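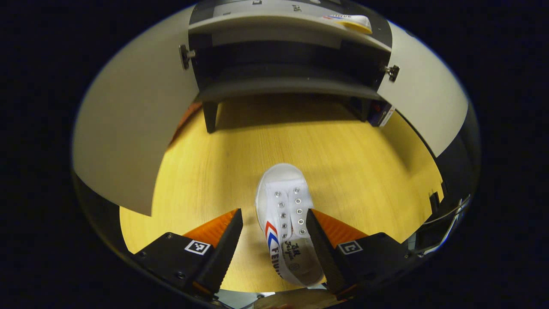

Figure 3. White canvas sneaker on the table, with its laces out.

3.2 Where do single shoes go?

Shoes turned out to be the most rewarding item in our study of household storage. Across the Zunside and Tarton homes we logged 1207 put-away events, and 176 of them involved footwear. Light canvas sneakers are a delight to study: they bend, they stack badly, and people have strong feelings about them. Taking out the laces leaves the eyelets bare and the opening loose, which makes a shoe easy to tuck into a shallow space.

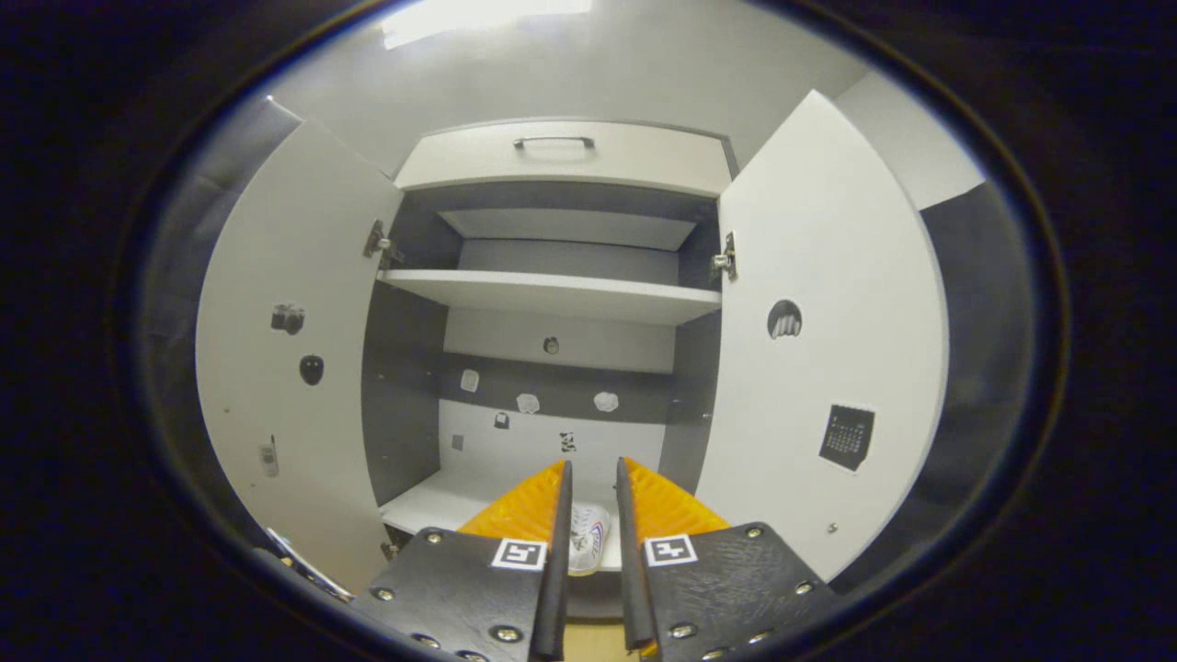

Figure 4. Cabinet with both doors open; drawer front at the top, shelf and lower compartment beneath.

We followed the Brandão layout, with a drawer above and a two-door cabinet below. Its great strength is the choice it offers. A shoe can go on a shelf, in easy reach, or down on the floor of the compartment — and each spot changes what can be stored beside it.

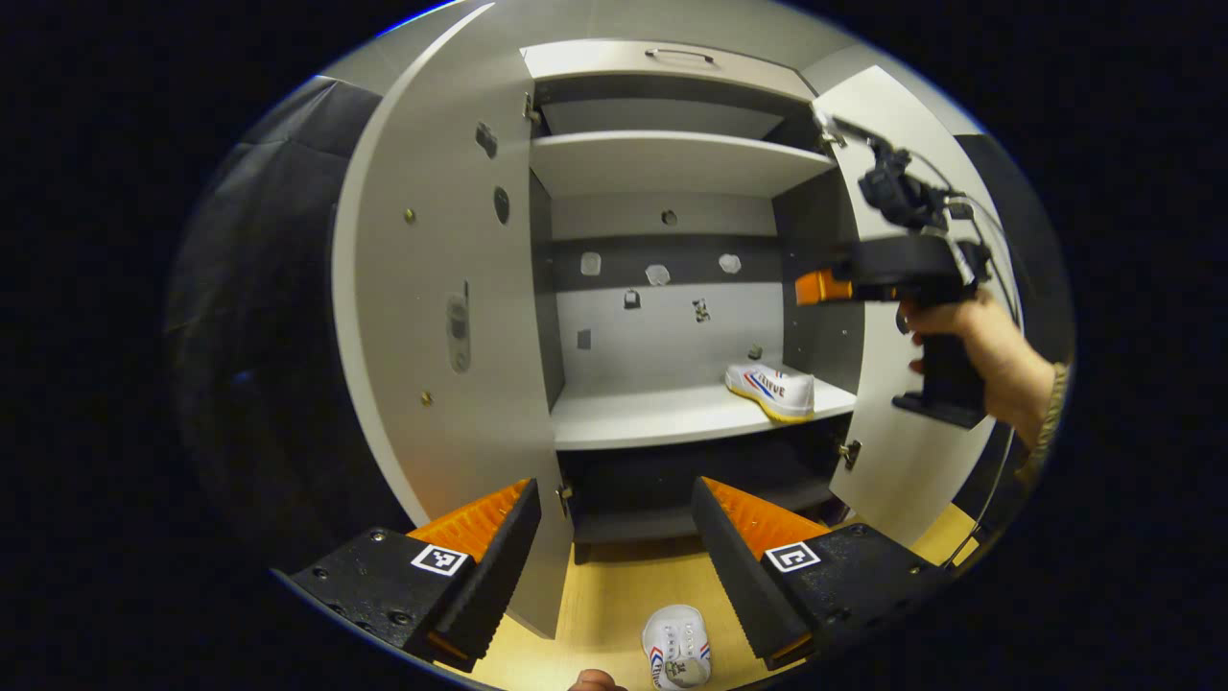

Resting position deserves far more attention than it has had in earlier work on storage. We coded every shoe as upright, on its side, or sole up. A sneaker on its side, like the one on the right part of the lower shelf with its toe to the left, shows its stripes and can be picked out at a glance. The price is width, and a second shoe needs a plan. We find this trade-off fascinating, and it came up in both homes.

Doors matter too. With both doors wide open, people used the full width of the shelf; with one door open, they favored that side

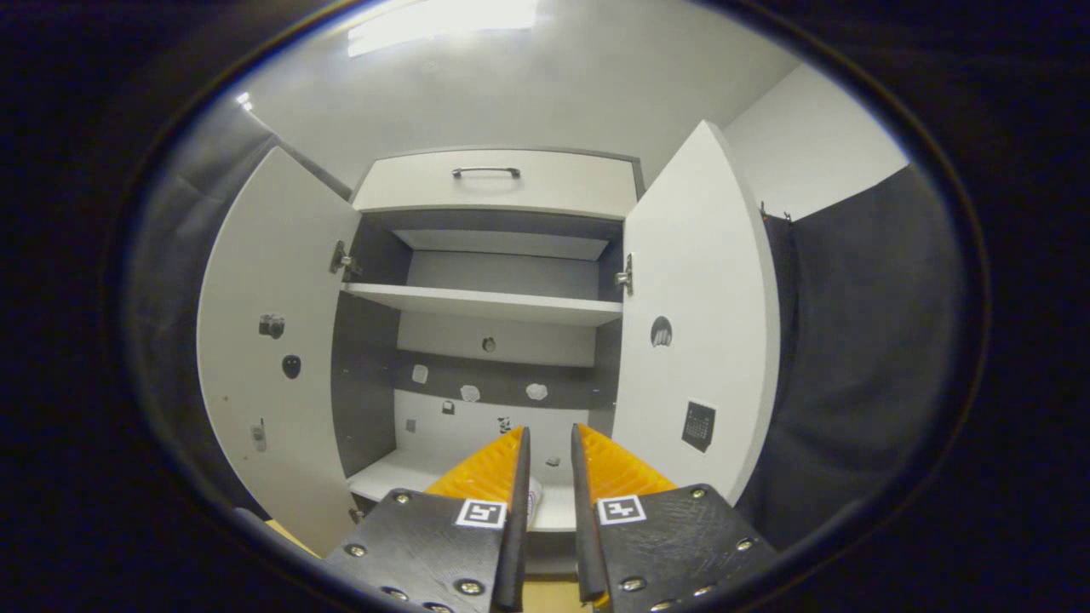
and often left the other half bare for weeks. We saw this pattern from June onward, and it held for bags and folded towels as well. Section 3.3 takes up the towels.

Last updated: November 2, 2024

Comments

Great section. Did you try boots? Mine never fit on any shelf.

The one-door finding is so true of my hallway!

Would love to see the coding sheet for resting position.

Related items
Clitness: A Field Guide to Hallway Clutter
Drawers First: Notes on the Brandão Layout
Folding Habits in Two Homes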